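Flulholm bakery group – product meeting, 10 Feb 2022
Minutes, typed up fast, shout if somthing is wrong

Started late, oven alarm again. Last minutes agreed, one change: the rye trial was at the Erkora site, not ours.

1. Pretzel rolls
Second bake better than the first. Crust good, salt falls off in the bag. Sales want it topped in store, production says stores won't do it. Left open. Try a finer salt with a light glaze, taste again next meeting.
Price still too high against the plain roll. No decision.

2. Flour
Nollier contract ends in May. They offer the same price if we take 40 pallets up front. No room for that in dry storage unless the old seed racks go. Ziółkowski quote came in lower but delivery only every other week. Agreed to ask Nollier for split delivery first, then talk to Ziółkowski if they say no.
Spelt stays with the current mill for now. 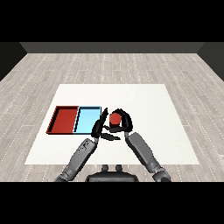

Can the frozen dough line run pretzel rolls and dinner rolls on the same shift?
Only if the dinner rolls go first. The pretzel dip leaves residue on the belt and the full wash takes 20 minutes, so going back and forth eats the shift.

3. Complaints
17 since last meeting, most of them on the sliced sandwich loaf – tops tearing at the bag clip. Packing thinks the loaves go in too warm. Cooling time to be checked on both lines and writen down for a week.
One about missing sesame on the label. Label was right, old sleeve used by mistake. Old sleeves to be thrown out, all of them, today.

4. Spring samples
Erkora wants sample boxes for their cafe buyers. 1205 boxes ordered, lids not here yet. Three items per box – mini brioche, seeded roll, small cinnamon twist. Twist may get swapped if it dries out in transit.
Reheating card needs a rewrite, too long.

5. Other
Proofer door seal still on order. Hairnets low.
Next meeting same time, bring salt samples.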